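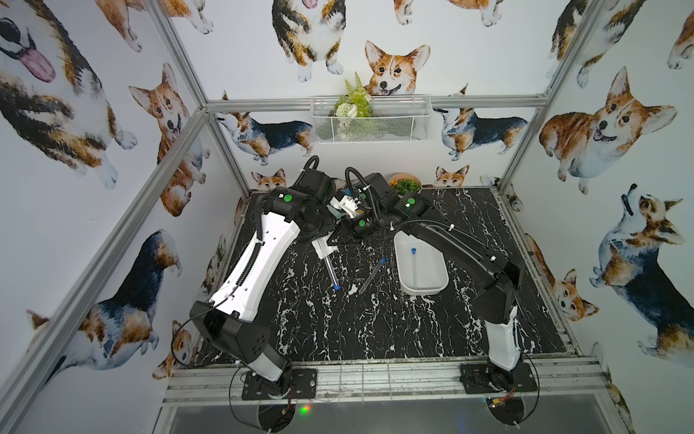

Clear test tubes on the bench, one of them already in a white tray.

The case for the shared tray

Small laboratories and teaching rooms spend a good deal of effort on what they buy and very little on where it is put down. At Clevville, where our department runs its practical courses, the written guidance on chemicals runs to 38 pages. The guidance on laying out a bench takes up half of one. It is the view of this essay that the balance is wrong, and that the plain plastic tray deserves a firmer place in our rules.

A test tube has no natural resting place. It is round, it is light and it will settle wherever the surface allows. A cap keeps the contents in but does nothing to keep the tube still. Students are taught early to label and to seal, and they do both well. They are seldom taught that a sealed tube lying on an open bench is unfinished work.

In March the teaching office at Clevville reviewed 182 entries in the breakages book. Roughly 40 of them concerned glassware that had been set down "for a moment" on a bare surface. The entries are brief and the losses were minor, but every one of them took time from a class that had little to spare.

Racks are the usual answer, and the department has no quarrel with them. A rack, however, suits a task whose stages are already settled. Much of our bench work is sorting: finding what belongs together, setting aside what does not, and clearing a place to begin. For that purpose a shallow tray is quicker to fill, easier to move and simpler to wash.
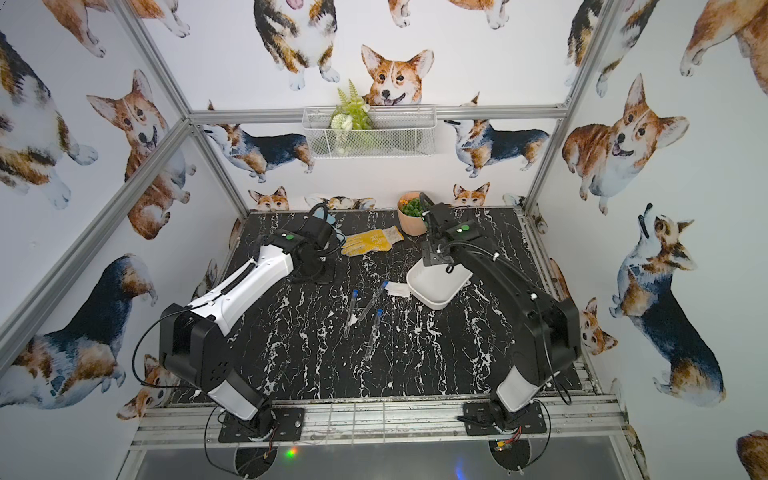
The same thinking should apply to gloves and cloths. These items drift across a bench in the course of a morning and come to rest among the tubes, where they hide small objects and take up working space. The Tratau annexe now asks that gloves be kept to one side whenever they are not being worn, and that a folded cloth stay within reach of the tray. Staff at Olivares have objected that such rules are fussy. The objection has some force in a research setting, but a room used by 30 students at a time needs habits that can be seen and copied.

There is a further question of plants and ornaments. Wotberg forbids them on benches altogether. This department would not go so far. A pot at the back of the table does little harm, provided it is kept clear of the area where tubes are handled.

We therefore propose one tray for each working place, put out before the class begins and emptied before it ends. The cost is slight, and the present stock would cover most rooms. The proposal will go to the teaching office with the spring revision of the bench guidance.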